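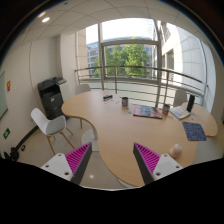
Minutes, Zomdale chores group, October meeting, 10 am

I'm doing the notes again, so forgive the gaps (I was eating).

Last month's minutes: agreed, once we'd fixed the spelling of Nekari.

Can machines do the chores yet? Long chat, this one! The Pustel shop trial has finished and the arm made 1,157 attempts at putting stock back on shelves. It managed 625 without help. I thought that was rather good, others said they'd sack a Saturday kid for less. Boxes went well, bags of crisps were a disaster.

Household jobs: we went through the Aaltonen report on clearing tables. Cups and cans are mostly fine. Magazines lying flat are still horrible to pick up, and little scraps of paper are worse, and cloths are anyone's guess. I asked whether it knows what's rubbish and what somebody wants to keep, and the answer is no, it has to be told. Same as my lot at home, then.

Floors: skipped, we ran out of time.

Money: Nekari want 100 for the spare fingertips. Agreed, though we grumbled.

To do:
Me: send the shelf figures round, and ask Pustel about a second go with soft bags
Everyone: bring one chore you'd hand over tomorrow if you could (mine is bedding, no contest)

Next meeting in November, same time. Floors go first on the list.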